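Unit 4 — Surfactants in rinse-off face products
Handout to accompany the second lecture. Revised 1/2/23.
Notes prepared by Colette Gilbert; practical section by Chiến Cù.

Read section 4.3 before the practical. The calculation in 4.5 will be gone through in the tutorial, and you should bring your own working.

## 4.1 What a face wash has to remove

Soil on facial skin is a mixture. Sebum is the largest part of it on most people: triglycerides, wax esters, squalene and free fatty acids. To this are added sweat salts, dead corneocytes, dust, and whatever the wearer has put on, such as sunscreen, foundation or a day cream. Water alone lifts the salts and a fair amount of the loose dust. It does little to the oily fraction.

A surfactant molecule has a water-loving head and an oil-loving tail. Below a certain concentration the molecules sit mostly at surfaces. Above it they gather into micelles. That threshold is the critical micelle concentration (CMC), and it differs from one surfactant to another by orders of magnitude. Oil is taken off the skin by three routes, which overlap in practice:

- roll-up, where the surfactant changes the contact angle and the oil film draws into droplets
- emulsification, which needs some rubbing
- solubilisation inside the micelles, only above the CMC

Long-wear pigments are bound in film formers and respond poorly to all three. They are covered in Unit 5 with oil-based and two-phase removers.

## 4.2 Classes in common use

| Class | Typical example | Foam | Mildness |
|---|---|---|---|
| Anionic | sodium laureth sulfate | high | fair |
| Anionic, amino acid type | sodium cocoyl glutamate | moderate | good |
| Amphoteric | cocamidopropyl betaine | moderate | good |
| Non-ionic | decyl glucoside | moderate | good |
| Cationic | not used for washing the face | — | — |

"Mildness" in the table is a ranking within rinse-off products at ordinary use levels. It is not a property of the raw material alone. A glucoside used at a high level and left at its supply pH will sting, and a sulfate blended with enough betaine can be quite tolerable.

Soap is a separate case. It is anionic, but the bar has a pH of 9 to 10 and cannot be brought down to skin pH without the fatty acid coming out of solution. In hard water it also forms calcium salts, which stay on the skin and on the basin.

## 4.3 Why some surfactants irritate

Two mechanisms matter for this course.

The first is binding to keratin. Anionic heads attach to charged sites on the protein, the protein swells, and the skin feels tight once the water has gone. Single molecules and small micelles do more of this than large micelles do. Adding an amphoteric to an anionic produces larger mixed micelles and lowers the number of free single molecules, which explains most of the improvement in feel.

The second is removal of the skin's own lipids. Cholesterol and free fatty acids are lost more readily than ceramides. Loss is greater with warm water and longer contact, so a directions-for-use panel that asks for two minutes of massage should be questioned.

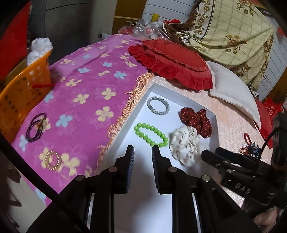 Residue counts as well. Surfactant left behind after a poor rinse goes on acting, and the hairline and the sides of the nose are the usual places. When assessing a trial product, rinse for a fixed time with a fixed flow of water. Write both down.

Do not confuse irritation with allergy. Irritation depends on dose and can happen to anyone. Allergy needs prior sensitisation and, with betaines, is usually traced to impurities left from manufacture. Ask the supplier for the amine figures.

## 4.4 Thickening and the salt curve

Most sulfate and betaine systems can be thickened with sodium chloride. The salt screens the charges on the heads, the micelles grow from spheres into long worm-like forms, and these tangle. Viscosity rises to a peak and then drops as more salt is added. A batch on the far side of the peak cannot be rescued with salt. Dilution sometimes works, but it alters the active level and the preservative level, and both must be checked again.

Bear in mind that:

- the betaine as supplied already carries salt
- perfume can shift the peak in either direction
- viscosity should be read at a stated temperature, after the air has left the sample
- glucosides and most amino acid surfactants barely respond to salt and need a polymer

Lleucu Hopkin's worked curve for the Rulthorpe base is on the shared drive. Her axis is added salt, not total salt. Several people misread this in September.

## 4.5 Calculating active matter

Surfactants are mostly supplied as solutions. The figure that matters in a formula is the active matter, not the weight of the material as it comes from the drum.

Active matter in product (%) = material used (%) × activity of material (%) ÷ 100

Example. A face wash contains 20% of a sodium laureth sulfate solution at 28% activity and 10% of a betaine solution at 30% activity.

- Laureth sulfate: 20 × 28 ÷ 100 = 5.6%
- Betaine: 10 × 30 ÷ 100 = 3.0%
- Total active: 8.6%

For a 700 g batch the two weighings are 140 g and 70 g. The total active matter in the batch is 60.2 g.

Exercise. Replace the laureth sulfate with a glutamate solution at 25% activity, keeping the same total active matter and leaving the betaine as it is. State the new weighing for the same batch. Say what you would expect to happen to the viscosity, and how you would correct it.

## 4.6 Practical: the Bovden base

Work in pairs. Safety glasses and gloves throughout; the powders are weighed in the extraction cabinet.

1. Charge the water and disperse the glycerine.
2. Add the anionic surfactant with slow stirring. Keep the blade below the surface so that air is not drawn in.
3. Add the betaine and stir until clear.
4. Add the preservative. Record the lot number.
5. Adjust to pH 5.2 to 5.5 with citric acid solution, dropwise near the end.
6. Add salt solution in small portions, waiting for the bubbles to clear before each reading.
7. Stop at the first reading that falls.

Last year's two highest peak readings were 1,497 and 1,646 mPa·s, from the same lots of raw material. The pairs had used different spindles, and neither sheet recorded it. Write the spindle and the speed beside every reading — a viscosity without them cannot be compared with anything.

Sheets go to Birdie Lindqvist. Retained samples are kept at room temperature and at 40 °C and looked at again in week 8.

## Reading

Course reader, chapter 6, leaving out the part on shampoo. Clyde Castellanos's slides on mixed micelles are optional, though the second half helps with 4.3.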